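The Last Ferry Kitchen

Talside to Pumden, 23 minutes, and breakfast the whole way over

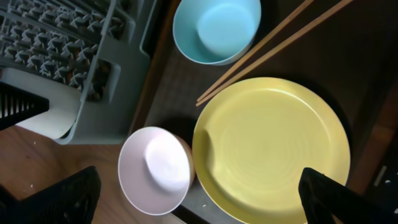 One regular on the early boat reckons the eggs are better in rough weather, the cook stops fussing with them. Been riding since the old timetable, won't hear a word against the toast either.

Fair enough. The toast is good. Thick, a bit burnt at one corner, butter already on whether you want it or not.

Most short crossings gave up hot food years ago. Vending machine, bag of chips, done. The Talside boat still has a galley, six stools, and a counter you have to hold on to past the breakwater. Coffee comes in heavy mugs. No lids. You learn to drink the top inch fast.

The boat is the Lemieux, licensed for 200 passengers and never close to it in January. I went over on a gray morning with a school group, two plumbers and a man asleep on a sack of onions. By the time we cleared the harbor wall there was a line for bacon rolls. Everybody knew the order of things. Cash first, then sauce, then get out of the way.

The menu hasn't changed much. Eggs, beans, rolls, a fish soup on Fridays that people cross just to eat. Soup comes from a Testthorpe recipe, or so the sign says. Testthorpe people say it doesnt, theirs has no potato in it. I asked in two pubs over there and got two arguments.

Money is the trouble. The galley sold 811 breakfasts last month and 893 the month before, and the company says it needs more than that to cover the fuel and the wages. A decision is due in April. There's a petition by the till, damp at the edges, pen on a string.

What would go in its place? More seats, the company says. Nobody I spoke to was short of a seat.

Coming back I had the soup, wrong day for it but there was a pot left over. Potato, leeks, smoked haddock, too much pepper. Ate it standing up. The plumbers were on again, with thier boots off, splitting a slice of fruit cake and talking about a boiler in Pumden.

First boat leaves at ten past six. Galley opens once the ropes are off.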